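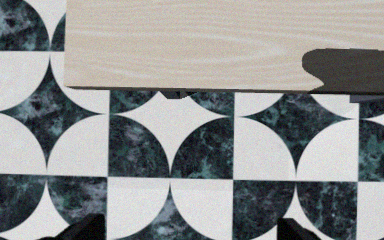
Winter walk-round, Hudel units, Stirport

Done by Tiruwork Belay, Feb 24, 2022. Same sheet as last time, comments typed up after so excuse the state of them. OK / FIX / WATCH against each. Anything marked FIX goes to Brivari with the job number, don't just tell me on the stairs.

1. Way out

Front door opens from inside without a key – OK
Back door – FIX. Opens but you need a shoulder on it. Bottom has swollen again. Job 378, second time of asking.
Corridor clear full width – WATCH. Two bikes and a roll of carpet. Bikes moved while I stood there, carpet still there when I left.
Exit signs lit – OK upstairs. Back stairs one flickers, tube on order.

Comment: the back door matters more than the rest of this page put together. If it isn't planed by the next sheet I'm going to ask for it to be rehung.

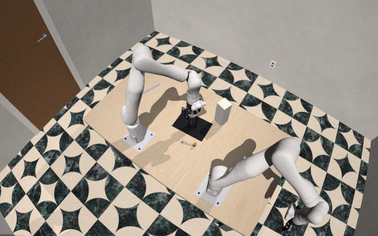 Reading time: 3 min

2. Alarms and extinguishers

Test button, ground floor – OK, loud
Test button, first floor – OK but chirping after. Battery. Changed it myself.
Heat alarm in kitchen – OK, greasy. Wipe it please, whoever cooks.
Extinguisher by kitchen – gauge in green, pin in, tag in date
Extinguisher by back stairs – FIX. Off its bracket and holding a door open. Put back. It was holding the same door open an hour later.
Fire blanket – OK, tabs hanging down where you can grab them

Comment: alarm log had no entries from May until I started writing in it. Weekly means weekly. Pen is now on a string.

3. Plugs, leads, heaters

Sockets cracked or scorched – one in unit 76, left of the sink. FIX. Taped over, don't peel the tape off.
Extension into extension – found it again, same unit. Unplugged.
Mushi fan heaters – WATCH. Fine in themselves but one had a coat on the back of the chair right against it. Keep a metre clear all round.
Leads under mats – none seen this time, good
Outdoor lead for the yard light – FIX, sheath split near the plug. Taken out of use and cut so it cant be put back.

Comment: heaters get their own wall socket, every time. Heaters off when you leave, even for a sandwich. 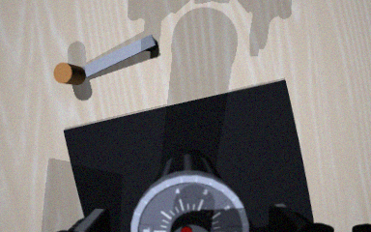 4. Slips, trips and floors

Most of the accident book is trips so I spent longest on this. Loose stair nosing on the third step up is now screwed down. Mat at the front curls at one corner, turn it round for now. Puddle under the boiler cupboard has gone but the lino is soft so tread careful. Also flat things left lying about, which is the one I keep going on about: a matt black panel is easy to see on pale wood, like the one here, put the same thing down on the dark corridor carpet and you'll go straight over it. Stack offcuts, trays and boards upright in the rack, labels facing out. Rack holds 200 kg, label is on the side, nobody has read it.

Handrail, main stairs – OK
Handrail, back stairs – WATCH, a bit of movement at the top bracket
Yard grit bin – half full, lid OK
Lights on landings – OK
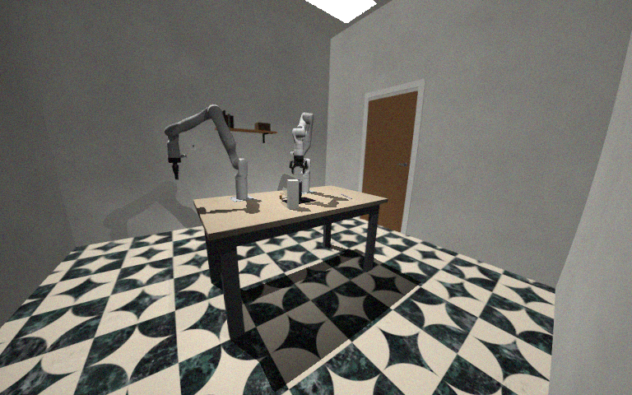

5. Kitchen and first aid

First aid box – plasters gone, burn gel out of date. Refilled both, recipt with Brivari (came to less than I thought).
Eyewash – sealed, in date
Fridge temperature – OK
Kettle lead – OK
Cleaning stuff – FIX. Bleach decanted in a squash bottle!! Poured away. Never do this.
Hot tap – very hot. Sign put up, mixer valve to be looked at.

6. Left over

Meter cupboard locked, key on hook. Water stopcock found and labelled, it's behind the recycling. Loft hatch not checked, ladder out on loan. Will do the hatch and the top bracket on the same visit once the ladder's back.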